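Hymnal Lending and Copying: Frequently Asked Questions

3 min read

Which hymnals can a congregation borrow?
The Plusham collection lends two: the Porier Hymnal (words and melody) and the Arabzadeh Psalter (full harmony). Each set holds 200 copies.

Are the numbers the same in both books?
No. "Amazing Grace", first sung in 1773, appears in both under different numbers. Print the title as well as the number in your bulletin. 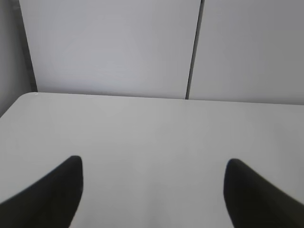 A plain white table surface.

May we copy the words for a service sheet?
Texts in the public domain may be copied freely. Newer texts need a license — check the line at the foot of each hymn. A translation can be under copyright even when the original is not.

How early should we reserve for Advent?
Requests for December close at the end of September. Send them to Maribel Ticona with the name of your church and the number of copies.

Who answers questions about keys and tunes?
Manouchehr Azimi. Include the meter of the text if you want a substitute tune.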